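Projects > Koivisto workshop > tikevum-bottle > README.md
3 April 2020, by Eetu Kiiskinen
11 shares | 3 comments

# tikevum-bottle

Grasp recordings of an upright dish soap bottle on the pine table in the Koivisto shared workshop. Arm control runs through Futadbridge; logging is done with Wokar. Urho Valtonen wrote the export script.

Each episode starts with the gripper over or beside the bottle and ends when the operator presses stop. Episodes with a tipped bottle are kept and flagged in the index.
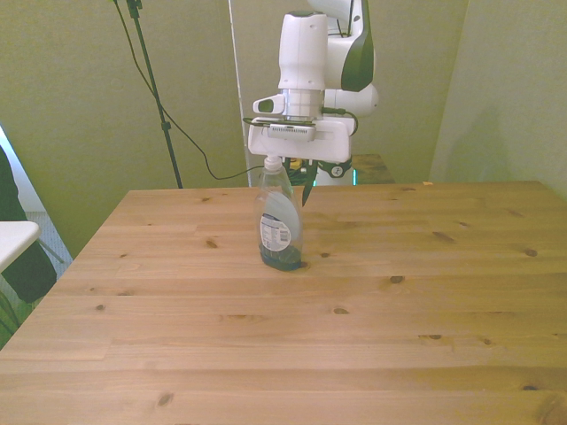 ## Contents

- 218 episodes, of which 57 are flagged
- joint positions and gripper width, one CSV per episode
- video, one folder per camera
- index.csv with episode number, operator and flag

## Known problems

Transparent plastic gives poor depth. Treat depth values on the bottle body as missing. The liquid level is not recorded, so mass differs between episodes and gripper effort should not be compared across them.

The wrist cable hangs in a loop below the hand in some poses. Limit wrist rotation in your own scripts before replaying a trajectory, and
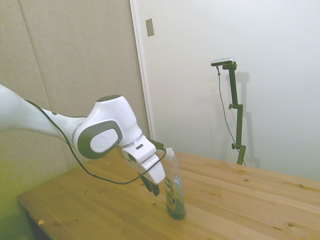 run the first replay at reduced speed with a hand on the stop button. Camera poses were recalibrated after every stand move; use the calibration file in the same folder as the video, never the one in the root.

Export fails on paths with spaces. Urho has a patch, not merged yet.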